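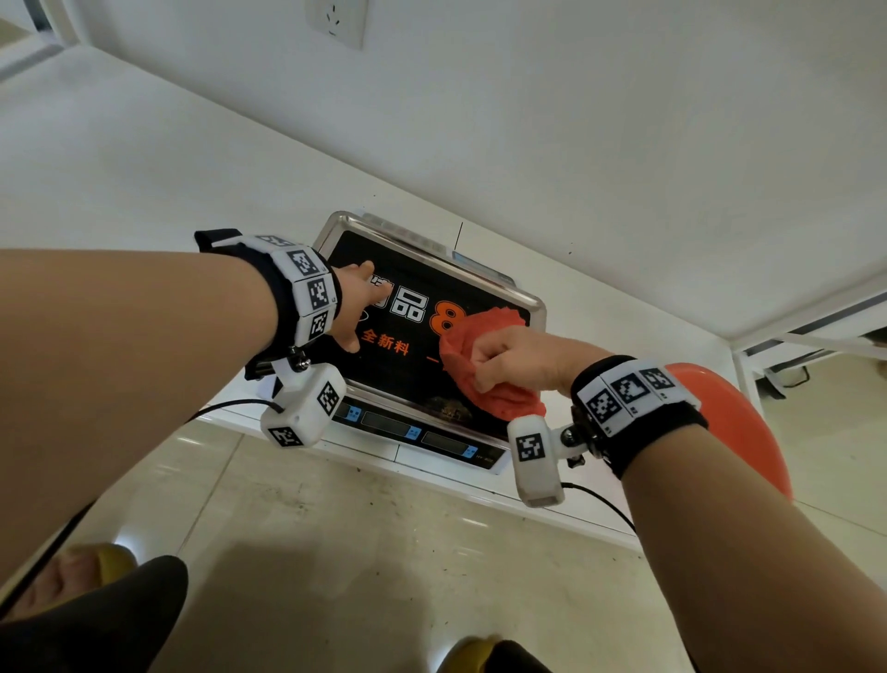 A reader wrote to me after the jam post to say that scales should never be cleaned with anything but a dry cloth, that spray is the death of them, and that she had ruined two good ones before she learned. Could I please tell people? I can! I've been meaning to write about the scale for weeks, and she has given me the push.

So, the scale. Those of you who have been here a while know that I weigh everything. Flour, obviously, but also fruit, coffee, laundry soda, wool, parcels, and once a very patient cabbage that I was trying to enter in the show at Bandska. For years I did it all on a little glass Clumarel that lives on top of the bread bin, and I have nothing bad to say about it except that it stops at 3,000 grams and sulks well before that. Put a big mixing bowl on it and you can't read the numbers. Put a stockpot on it and you get an error and a beep. Every September I end up weighing plums in batches and writing the batches on the back of an envelope, and every September I lose the envelope.

What I wanted was a shop scale. A proper one, the kind you see on market stalls, with a wide pan and a rim you can wipe and enough heft that it doesn't skate across the counter when you drop a bag of potatoes on it. I found mine at the Donnelly hall sale, under a table, behind a box of curtain rings. It cost me 20 dollars and I carried it home on the bus with my coat around it.

I love the look of it so much. The pan is a rectangle with rounded corners and a bright silver rim, and the inside is this glossy black panel with big white Chinese characters across it, 精品, which a dictionary tells me is something like "fine goods" or "top quality." There's smaller orange writing too, 全新料, "all new material," and a huge orange 8, which I'm told is a lucky number and which I have decided to believe in. My little glass scale has no personality whatsoever, and this one practically shouts at you when you walk into the room. Along the near side, under the pan, are the three display windows in their black strip, each with a tiny blue tag. You get the weight in one, the price per unit in another and the total in the last, so if I ever open a plum stall I'm all set.

Now, the cleaning. It was filthy when I got it. There was a sort of gray fuzz in the seam where the rim meets the black panel, a ring where something sticky had stood for a long time, and a smell of onions. I did most of the work in one long evening, and I've kept it up since, and here's how I go about it.

Switch it off first and unplug it. I know that sounds fussy, but if you lean on a scale while it's on you can throw off the zero, and then you spend ten minutes wondering why an empty pan weighs the same as an egg. Mine has a rechargeable battery inside as well, so pulling the plug isn't enough, you have to use the switch and wait for the windows to go dark.

Next comes the dry cloth, and on this my correspondent and I agree completely. Most of what's on a scale is dust and flour, and flour plus water is paste. If you go in with a wet sponge you'll make glue, and you'll push the glue into the seams, and it will set. Go over everything dry first. I use old cotton cloths for this — the red ones come from a tablecloth that got a burn in the middle, and there is still masses of it left in the drawer — and I keep the strokes going out toward the rim and off the edge, so that the crumbs land on the floor where I can sweep them and don't get herded into a corner.

Hold the scale still with your other hand while you wipe, and keep that hand flat. This matters more than you'd think. The pan sits on a load cell, which is the part that does the measuring, and what a load cell hates is a hard shove in one spot, especially near a corner. A spread hand shares out the pressure. I learned this from a leaflet that came with my Clumarel and I've never seen any reason to doubt it.

Here is where I part ways with my reader a little. For the sticky ring, dry wiping did nothing at all. I rubbed until my arm ached! In the end I put a drop of dish soap in a cup of warm water, dipped a corner of the cloth, and wrung it out until it was barely damp, and then I laid it on the ring and made myself a cup of tea. By the time the tea was cool enough to drink, the ring came away in two passes. Then a second cloth with plain water, also wrung out hard, and then a dry one straight after. No spray anywhere near it. She's right about spray, it runs down the sides and under the pan and you can't get it back.

For the seam under the rim I tried a toothpick, which broke, and then a bamboo skewer with a bit of cloth wrapped over the point, which was wonderful. You run it along like you're tracing the shape, and up comes the fuzz in one long horrible string. I was so pleased that I did the seam of the stove as well, and the tracks of the kitchen window, and it got quite late.

The printed panel I treat gently. I don't know how well the print would stand up to scrubbing powder and I'm not going to find out, so no powder, no steel wool, none of that Bumen paste I use on the pans. (The Bumen paste is fantastic on pans. I will do a whole post about it one day. It would take the lettering off a milk bottle.) The metal rim can take more, and I buff it with a dry bit of cloth until it's shiny, and then I touch it with my thumb and have to do it again.

The windows get a dry cloth only, and so do the keys. If something has dried onto the keys, breathe on it and rub.

Then comes the best part, when you switch it back on with nothing on the pan and wait for it to settle. I like to test it with something I trust. My check is a bag of sugar decanted into a tin, and I know the tin with the sugar in it comes to 600 grams, it says so on a piece of tape on the lid, written on a day when I'd just had it on the post office counter. If the scale says 600, we're in business. I put the tin in the middle of the pan, then at each corner in turn, and if the corners disagree with the middle I check whether a foot has worked loose. The feet on mine screw in and out, and one of them likes to wander.

Where to keep it was the other puzzle. It takes up a lot more room than the glass one, and for the first week I moved it four times. Beside the stove was hopeless, everything got a film of grease. On top of the fridge was too high, I couldn't see into a bowl. Next to the sink was asking for trouble. It has ended up over by the white ledge, turned at a bit of an angle, where I can pull it toward me, and I've started keeping a cloth folded right beside it so there's no excuse. A wipe after every use takes as long as the kettle takes to start making noise.

I have used it for everything. I did the whole marmalade batch in one go, pot and all, with the weight of the pot taken off at the start, and it was such a pleasure not to be doing sums on envelopes! I weighed the wool for the blanket and found I was two balls short, which explained a great deal. I weighed my suitcase by standing it on end, which I don't recommend, it wobbled.

It isn't good at small things, I should say that. Yeast, salt, saffron, forget it, the numbers move in big steps and a teaspoon of anything hardly registers. The Clumarel has kept its job for those and I think it's relieved to be doing less. If you bake a lot and only have space for one, get a small one. If you preserve, or buy in sacks, or split a vegetable order with the neighbors the way we do on our street, have a look for an old shop scale. They do come up. Look under the tables.

A few of you have asked about the certification business, whether it's allowed. For your own kitchen you can weigh on whatever you like. If you sell by weight you generally need a scale that has been checked and approved for trade, and the rules depend on where you live, so ask locally before you set out your stall. Mine is strictly for jam and nosiness.

And to the reader who wrote in: thank you, I've thrown out the spray bottle I had under the sink for the glass scale, and I've passed the message on as you asked. If you have a trick for getting the smell of onions out of the underside, I would love to hear it. I've tried baking soda in a saucer next to it overnight, and now it smells of onions and the saucer does too. Comments are open below, and the marmalade recipe is coming next week, as soon as I find where I wrote down the sugar.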